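ok so I finally read the whole campus weapons policy draft for Bultville State, all four sections, and I have thoughts. thread

First, what it is. The legislature said public colleges can't ban pepper spray or small pocket knives anymore. Schools get until June to write their own rules for everything else. Ours came out Monday night with zero announcement.

The pepper spray part is fine! Carry it, keep it under the size limit, don't be an idiot. My roommate has had one on her keychain since freshman year anyway.

The knife part is a mess. Anything with a blade over 4 inches is a "restricted item" in a campus building. Cool. Except they count dorm kitchens as campus buildings. So do I need a permit to chop an onion in Beltholm Hall??

I asked Gladys Mwakyusa (she's our student senate rep, very patient with me) and she says kitchen use was supposed to be exempt and the line got dropped between drafts. She's trying to get it put back.
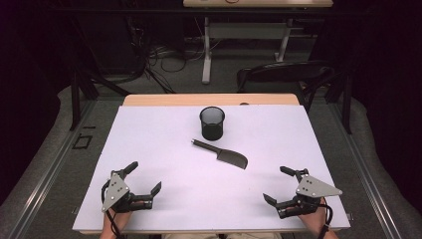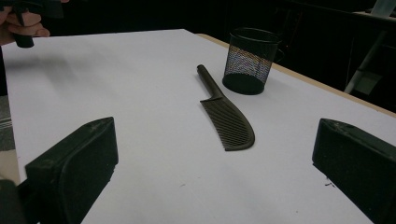 Also the fine. First offense is up to $700, second is $1000 and a conduct hearing. For comparison, getting caught with a candle is a warning and a sad email.

Emmanuel Makori wrote a good piece in the student paper arguing the fines will land on kids who never saw the policy. I went in ready to disagree with him and mostly didn't. His point about international students who show up mid-year is a strong one.

The other side, to be fair: my lab TA Margaux Vidal thinks a simple length rule is the only kind campus police can enforce without guessing what somebody meant by having it. I get that. I still want my onion line.

Public comment is open online and you have to log in with your student ID. We have roughly 3000 people living on campus and last I looked the comment page was basically me and a guy who is mad about parking.

Gladys is also taking comments by email if the login thing hates you like it hates me. Put the section number in the subject or it goes to the wrong inbox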